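3.2 Household textiles and drying practice

The second part of the study looked at how homes in the Husdale district wash, dry and store everyday cotton items. Bedding and T-shirts were chosen as the main items of interest, as both are washed often and stored folded in most homes.
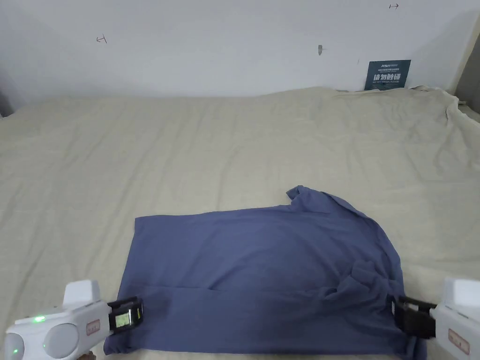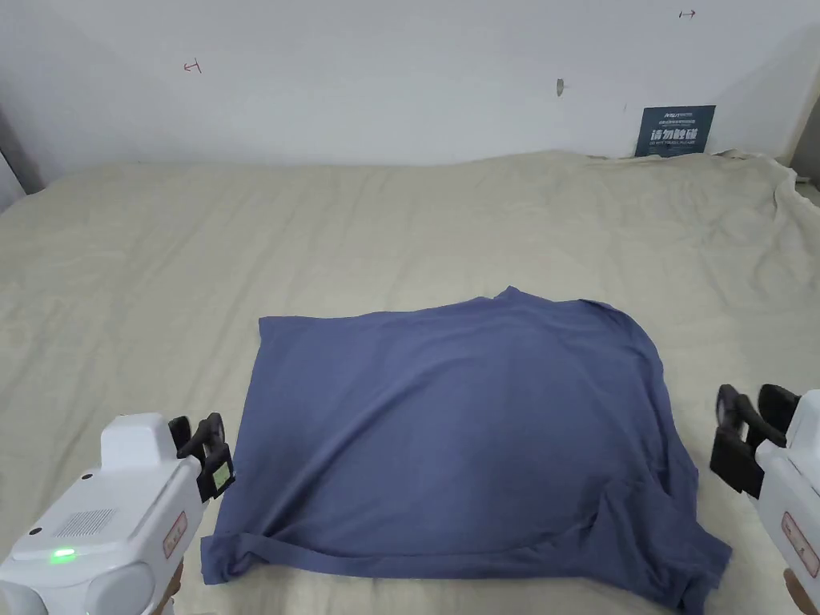
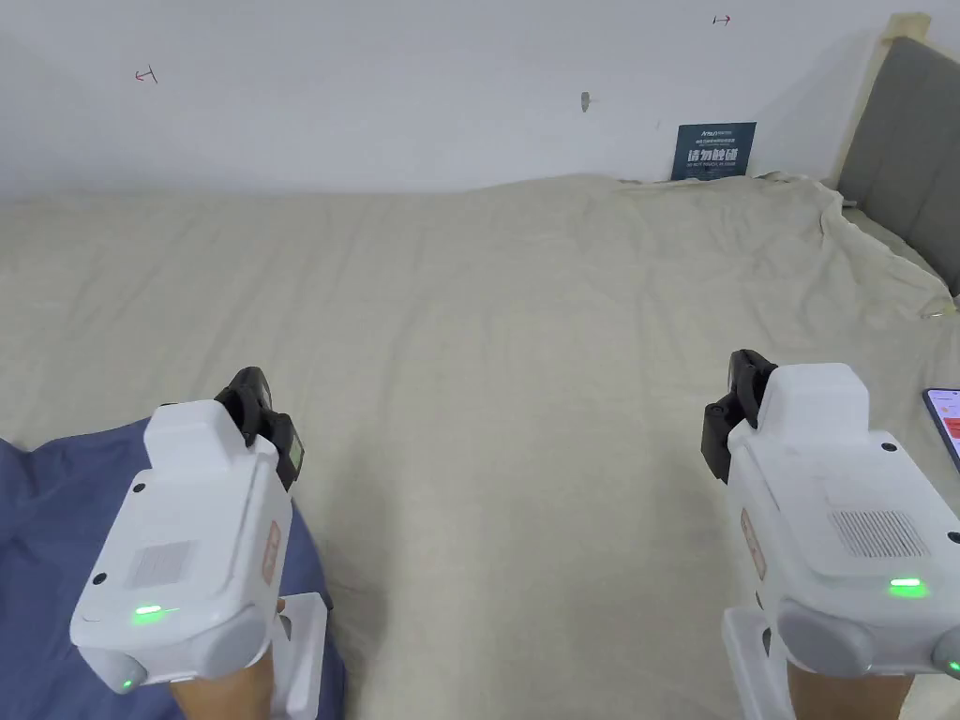 Figure 2. Bedroom surfaces and folding. First and second panels: a blue-gray T-shirt, partly folded, on a light-colored sheet. Third panel: a pale beige sheet with creases and shallow wrinkles.

Husdale Papers in Home Economics, Vol. 20, No. 2, p. 90

A written survey was sent to 500 homes in September. Each home was asked where laundry was dried, how long it was left before being put away, and which room was used for folding. The questions followed the Morikawa scale for household routines, with small changes in wording to suit local use. Homes that shared a laundry room with other units were treated as a separate group - their drying times depend on building rules as much as on habit.

The bed was the folding surface named most often, ahead of the kitchen table and the ironing board. Homes with a dryer tended to fold soon after the load was finished. Homes that used indoor racks often left items hanging overnight, and reported more creasing at the shoulders of knitted shirts. Line drying outdoors was less common in the Vurklow buildings, where balconies face north.

Creasing was scored by hand using the method set out by Panetti, in which a garment is laid flat and compared with a set of printed cards. The method is simple and low in cost, but it is less reliable for soft knits than for woven cloth. Scores for T-shirts should therefore be read with care. Sheets gave steadier results, although fitted corners could not be scored and were left out.

Storage space is considered in Section 3.3, together with the replies on closet size and shelf depth.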